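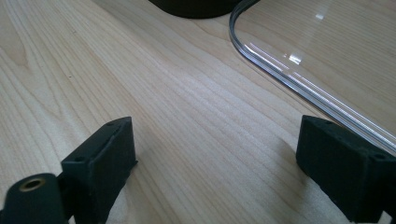

The table top, pale grain running on the diagonal

Grirport Home & Shed Forum > Timber and Furniture > Is the Pellero hard wax worth the money?

bernardo_b
I've got a pale timber table that needs refinishing and the bloke at Salazar is pushing the Pellero hard wax. He reckons two coats and you never touch it again. It costs a fair bit more than ordinary oil. Has anyone lived with it for longer than a month? I don't trust shop talk.

Bernardo Bettencourt

twocoats
Never touch it again, sure. I've heard that about every finish since I was an apprentice. What does he say about red wine?

bernardo_b
He said wipe it up quickly. Which I could do with no finish at all.

gracab
I put it on our kitchen table in March last year, so call it 15 months. Two kids, homework, paint, curry. It has a couple of dull patches where the placemats go and I've redone those with a rag. Colour has stayed pretty true. I wouldn't say never touch it, but I'd buy it again.
Graça

twocoats
Redoing patches is touching it.

gracab
Yes, I said that.

Hüsnü Y
Watch the colour on pale wood. Most oils go yellow on you and the tin won't mention it. I did a desk with the Grevodmont one and it looked like weak tea by winter. Do a test on the underside and leave it a few weeks. Don't judge it the same afternoon.

bernardo_b
The tin says "tested to 3,000 wipes". Wipes with what? A dry hanky?

L_Matos
I rang and asked them that. The woman was nice enough but she couldn't tell me. I'd ignore the number.

brannigan_i
You're all overthinking this. Water-based poly, three thin coats, light sand between, done. It's cheaper, it's harder and it doesn't go yellow. I've got one that's 18 years old and still good.

gracab
And when it scratches you have to sand the whole top back. Also it feels like plastic — I can't stand it under my arms.

brannigan_i
Mine hasn't scratched. Feel is a matter of taste, I'll give you that.

Hüsnü Y
Eighteen years ago those water-based ones were rubbish, Ignacio. Are you sure it isn't the solvent kind?

brannigan_i
Might be. The tin is long gone.

twocoats
So we've got one finish that needs redoing and one that can't be identified. Great thread.

bernardo_b
Salazar wants nearly $300 for the wax, the pads and the special cleaner. I'm going to skip the cleaner, get the smallest tin and try Hüsnü's underside test. If it goes yellow I'll try the poly.

L_Matos
Good call on the cleaner. Warm water and a drop of dish soap does ours. Sand to the same grit underneath as you will on top or the colour won't match.

bernardo_b
Would've missed that, cheers. What grit are people stopping at?

Hüsnü Y
150 for wax. Any finer and it doesn't soak in.

brannigan_i
180.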